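About us

Hedegaard is a small company that writes rules for robots and then goes round checking whether anyone follows them. It is a less popular line of work than building the robots, and we are invited to fewer parties.

We started with a cleaning firm called Plillari, who had bought machines to look after the washrooms in their office buildings and wanted somebody to tell them it would be fine. Our founder, Hidayah Simanjuntak, read the manual, asked what the machine would do if a person was already at the sink, and was told that this was a very good question. She was paid for a day and stayed for 11 weeks. The document that came out of it is still the first part of our house code, although most of the swearing has been taken out.

What we do

Our clients put machines into rooms that were designed for people: washrooms, hotel bedrooms, staff kitchens, the corridor with the awkward door. We write the working rules for those rooms. Where may the machine go, what may it touch, how hard may it press, who is allowed to stop it, and what happens to the towels. The big international standards are good on the serious dangers and we send people to them constantly. They have rather less to say about towels.

We also train the people who show machines how a job is done. A good many household and cleaning tasks are now taught from recordings of a person doing them, seen from head height, and the machine will copy whatever it is given. If the person in the recording leans on things, you get a machine that leans on things. So we are fussy about hands, and we have a whole section of the code on basins alone.

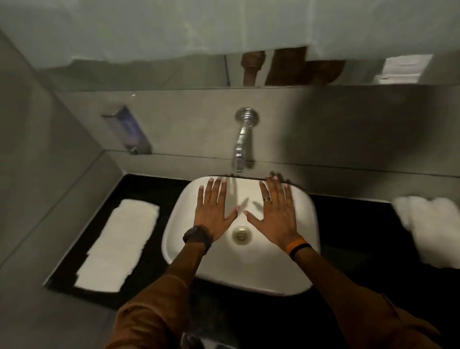

Basin work, hands flat and fingers spread. Tap off, towel folded on the left.

The basin section is the one new clients laugh at, usually until page 3. A basin is hard, curved, slippery when wet and fixed in place with varying degrees of conviction. It has a tap hanging over it at exactly the height of a careless wrist. It is also where people put their glasses. Our rules for it are short:

Look in the bowl before reaching into it.
Show both hands, open, at the start of a recording.
Touch the rim lightly. It is not a handrail.
Leave the stopper alone unless the stopper is the job.
Keep clean cloths and used cloths apart, and never let the machine decide which is which by colour.
If a person walks in, stop. The person does not have to explain why they want to wash their hands.

That last one took longer to agree than all the others together. One early draft had the machine asking the person to wait. We would like it known that the draft came from a client.

How we write a rule

Every rule in the code has to be something a tired person can follow at the end of a shift. We read each one aloud to somebody who has never met a robot, and if they ask what "end effector" means, it goes back. (It means the hand. We now write "hand".) Then we try it on site, in the room it was written for, with the people who clean that room for a living. They find the holes in a morning. It is slightly galling and we recommend it.

The code currently runs to 154 rules. We are not proud of this. Each March we hold what is known in the office as the weeding, when every rule must be defended by someone who has seen it used, and any that can't be is struck out. Last time we removed four and added 11, so it is possible we don't understand weeding.

Rules carry a note of where they came from. Some come from near misses, some from a client's complaint, and a handful from Hidayah's irritation with a particular make of bin. We keep the notes in because people follow a rule more willingly when they can see who got soaked.

Nillano and Tedia

Nillano is our inspection service. We turn up, watch the machine work for a full shift, and write down what it does. The report is in ordinary English and goes to the site staff on the same day it goes to the managers, a condition we put in the contract after a report spent most of a year in a drawer. We don't give out stars, badges or certificates suitable for framing. You get a list of things to put right, in order of how much they worry us.

Tedia is the training side. The course lasts 3 days and covers recording tasks safely, being recorded decently, and stopping a machine without feeling silly about it. The first morning is mostly stopping. People are strangely polite to robots and will stand back to let one finish something it plainly shouldn't be doing, so we have them press the red button until the politeness wears off. Around half of every group apologises to the machine the first time.

On being recorded

Anyone who demonstrates work for one of our clients is told what the recording is for, who will see it and how to have it withdrawn. Washrooms get extra rules. The room is closed and signed before anything is switched on, the person recording checks that it is empty of everyone else, and mirrors are looked at before work starts, as a mirror will cheerfully show half the building behind you. No faces are kept. Demonstrators may wear what they like on their wrists unless the task says otherwise, and if the task says otherwise it has to say so in advance.

What we don't do

We don't sell robots, fit them, mend them or take a cut from anyone who does. We won't write a rule to excuse something a machine already does badly. We have been asked, more than once and in very warm terms.

Working with us

We take on a few new sites at a time. If yours has machines and people sharing a room, write to the office and tell us about the room first. Floor plans are useful, but a frank paragraph from whoever mops it is better. The current code can be had free of charge by anyone who asks, in print or large print, and corrections are welcome. Please quote the rule number.

Page last revised May 7, 2025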